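Print this page | E-mail this article

4. The sofa as a sorting place

I should say at the start of this section that I didn't set out to write about sofas. The plan, as Rosângela Miranda and I drew it up in June, was to look at wardrobes and drawers: what goes in, how it's folded, who decides. We had 20 households signed up across Gadness and Kilten, and I'd made a nice long list of questions about shelves. Then I started visiting people, and in 14 of those homes the first pile of clean clothes I was shown was sitting on the sofa.

It makes sense once you've watched a few people at it. A bed is upstairs, or has somebody asleep in it, or is already covered in coats. A kitchen table is wanted for tea. The sofa is wide, soft, at a decent height if you don't mind kneeling, and it's where the company is. Everaldo Portela (he did the Kilten visits with me, and is a far better folder than I am) pointed out that most people fold on the seat and stack on the arm, and once he'd said it I saw it everywhere. One household did it the other way round and were quite fierce about it!

4.1 Covers

The covers matter more than I'd expected. Several people told us they had bought a throw or a quilted cover to keep the sofa nice and had ended up treating it as the work surface. Su-chen Kwan, who kindly let me sit in on three evenings of ironing and putting away, said a pale cover was best for folding on, as a stray sock or a bit of fluff shows up straight away. She also used the stitching. If a cover has squares on it you can line a hem up against them, and she did this with trousers, tea towels and once, to show off a bit, with a fitted sheet. I've tried the sheet at home and I can't do it.

Others went for the opposite. Osvaldo Holanda had a dark brown cover and wouldn't hear a word against it – he has two dogs, and to his mind the fewer things that show up, the better. His method was to shake each garment over the hall floor first and only then bring it in to be folded.

4.2 The awkward ones

Towels and T-shirts gave us very little to write about. People fold them while talking, and when I asked how they did it they had to stop and do one slowly to find out. The interesting talk came with what Rosângela started calling the awkward ones, meaning anything with a lining, a trim, a tie or a long loose skirt. These got left till last in nearly every home. They also got the most handling, and quite often the most affection. People told me where a dress had come from, which cousin's wedding it went to, what it had cost and whether they'd wear it again.

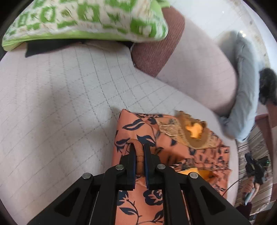 Lace was the thing people fussed over most. Two of our households folded lace to the inside so that it couldn't catch on anything, and another four insisted it had to stay on the outside or it would crease and never come right. I asked both lots whether they had ever had a piece spoiled by doing it the other way. None of them had, as far as they could remember, but their mothers had been very firm on the point.

Linings came next. A slippery lining inside a cotton print moves at its own speed, so to speak, and you can fold the outside beautifully and still have a lump in the middle. The usual cure was to pick the whole thing up, give it a shake and begin again. Su-chen had a better one: she smoothed the lining first with the flat of her hand, working from the neck down, and folded only once it had stopped sliding about. It took her longer, but I never saw her start over.

Then there are ties and loops. Hanging loops in particular divided people sharply (I have 6 pages of notes on them, which Everaldo thinks is excessive). Some tuck them in, some snip them off the day the garment comes home, and some use them as a handle to lift the piece up and find out which way round it is. I'm a snipper myself and had never thought of them as being any use at all.

4.3 From sofa to shelf

What I'd call the handover, the moment when the finished pile leaves the sofa and goes to where it lives, was the part most often put off. In the Guerra flats, where the bedrooms are on the same floor, piles moved within the hour. In the older terraces in Kilten they could stay until bedtime, and then they went up the stairs in somebody's arms with a chin on top. Printed and brightly coloured things tended to be put at the top of the pile. When I asked why, most people said they just liked seeing them there.

I'm wary of making too much of this from 20 homes. We'd like to go back in winter, when there are jumpers to deal with, and we haven't yet visited anyone without a sofa. The wardrobe material, what there is of it, follows in section 5.

Figure 4. A garment folded on the sofa seat, section 4.2.

Related items
Drying indoors: racks, radiators and doors in Gadness
Maiara Marinho: The ironing pile as a family calendar
Notes from the Nostano linen cupboards
Who owns the airing cupboard?

Contact us | Copyright and permissions | Back to top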